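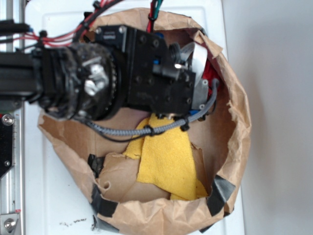 3 min read

Sorting Cleaning Cloths with Two Paper Bags

Published January 25, 2018, in Home Storage

A large brown paper bag works well as a holding bin for cleaning cloths between use and laundering. It stands open without support, takes up little space on a table, and goes out with the recycling when it wears through. The method below covers one household's supply of cloths, kept in two bags: one for used cloths and one for clean.

What you need

Two large paper bags without a plastic lining
A flat table or counter
A marker
A mesh laundry bag with a zipper

Step 1. Prepare the bags

Open each bag fully and push the bottom corners out with your fist. Fold the rim outward once, 3 inches deep. A bag that has already been used and crumpled is suitable, provided the bottom seam is intact. Small tears along the rim do not matter. Write USED on one bag and CLEAN on the other, low on the side, where the folded rim will not cover the word.

Step 2. Assign colors

Give each color of cloth one area of the house and keep to it. The assignment used on this page is:

Yellow: kitchen counters and table
Red: bathroom
Blue: windows and mirrors
White: everything else

A bright yellow microfiber cloth is easy to pick out against brown paper, even in a deep bag. Dark gray and brown cloths are harder to find and are best avoided if you are buying new ones. The cloths we keep are Merov 6-packs, bought in single colors.

Step 3. Load the used bag

Shake each cloth outdoors before it goes in. Drop it in unfolded. Damp cloths must hang until dry first, or the bottom of the bag will soften and the glue will let go. Do not put in anything that has touched oil-based finish, solvent, or bleach. Those cloths are handled separately.

Stop filling when the cloths reach the folded rim.

Step 4. Empty and sort

Set the bag on a clear stretch of table and take the cloths out one at a time from the top. Tipping the bag is faster, but it leaves grit on the table and mixes the piles. Lay the cloths in stacks by color. Check the bottom corners of the bag before putting it aside, as small cloths lodge there.

Step 5. Wash

Microfiber goes in the mesh bag and is washed apart from cotton, which sheds lint into it. Use warm water and a small dose of liquid detergent. Leave out fabric softener and dryer sheets. Cotton cloths can go in with towels.

Dry microfiber on low heat or on a line.

Step 6. Refill the clean bag

Fold each cloth in half twice and stand it on edge, with the fold facing up. Keep each color together. Filed this way, a cloth can be removed without disturbing the ones beside it.

Replacing a bag

Replace a bag when the bottom seam opens or the side splits below the fold. A worn CLEAN bag can be relabeled and used as the USED bag until it fails. Ours were last changed in May.

Filed under: Cloths, Laundry, Paper bags
Previous: Lining a Praltier drawer with kraft paper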